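Knit fabric

Knit fabric is a cloth made from loops of yarn. Each row of loops is pulled through the row before it.

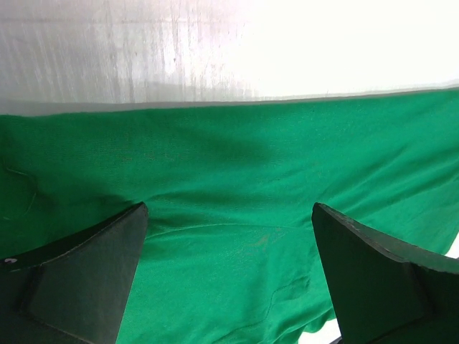 Why does knit fabric stretch more than woven fabric?
The loops can change their shape when the cloth is pulled, and they go back when it is released. In woven cloth the threads lie straight and have little room to move.

Types
Weft knits are made with the yarn going across the cloth. Jersey, the usual material of T-shirts, belongs to this group. Warp knits have yarns going along the length, and they do not unravel so easily.

Production
Most jersey is made on circular machines, which give a tube of cloth. The mill at Pluden worked with 123 such machines and sold its jersey under the name Tokau. Its dyer, Svyatoslav Dovhaniuk, kept a book of 692 colour recipes, among them 5 for grey.

Care
Knits should be dried flat, because the weight of water can pull them longer. Cotton jersey may shrink in the first wash.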